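Derklow Gripper Kit, wide jaw version
For hobby arms and shared shop builds
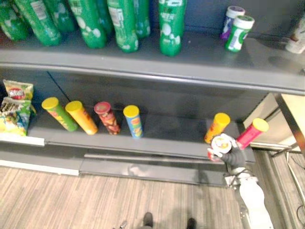 The Derklow is a two-finger parallel gripper for people who already have an arm and want it to pick up ordinary round and boxy things from a shelf. It ships as a kit. You need a 2.5 mm hex driver, a soldering iron for two joints, and an evening.

The first version had a narrow jaw and was fine for blocks and markers. The most common request was for something that could close on a can or a snack canister without knocking over the one beside it. The wide jaw opens to 112 mm and closes fully. The fingers are 133 mm long from the palm plate to the tip, long enough to reach over a shelf lip while the wrist stays out in the open.

What's in the box

Palm plate and motor housing, black
Two fingers with rubber pads
Spare pads, one pair
Ikitz servo with horn and screws
Wrist adapter, four-bolt pattern
Cable, 1 m, with strain relief clip
Bag of 13 screws (the kit uses 12)

Not included: power supply, arm, controller board. The servo runs on 12 V. Any board that speaks standard serial servo commands will drive it. We test with the Talebi board and the sample code is written for that one.

Fitting it to your arm

Bolt the adapter to the wrist first, then the palm plate to the adapter. Route the cable along the outside of the last joint and leave a loop big enough for a full turn of the wrist. Too short a loop is the usual cause of dropouts -- the plug works itself half out and the servo stops answering. Run the wrist to both ends of its travel by hand before you power anything.

Set the closing force low to begin with. The default in the sample code is 40 percent, which holds a full snack canister. Cardboard tubes will dent above 60. For plastic bottles, grip near the middle of the body and slow the lift down.

Weight on the wrist is 154 g more than the narrow version. If your arm is a small one, check the payload figure with the gripper subtracted.

Notes from Angus Kerr, who designed the fingers

I built the prototype on a bench in a shared workshop and most of the changes came from shelf work. Straight fingers hit the shelf before they reached the item, so these have a slight inward bend at the tip. The pads are glued, not screwed. Screw heads left marks on labels. To change a pad, warm it with a hair dryer and peel from the wrist end.

I still don't like the cable clip. A better one is drawn up and will go out free to anyone who has the kit already -- write in with your order number.

Finger options

Standard, as supplied
Short, for table work
Blank, undrilled, for making your own pads

Tasotex pad sheet is sold separately and cuts with scissors. The drawing for the blank finger is in the downloads section, along with the assembly guide and the servo settings file.

Next batch ships in September.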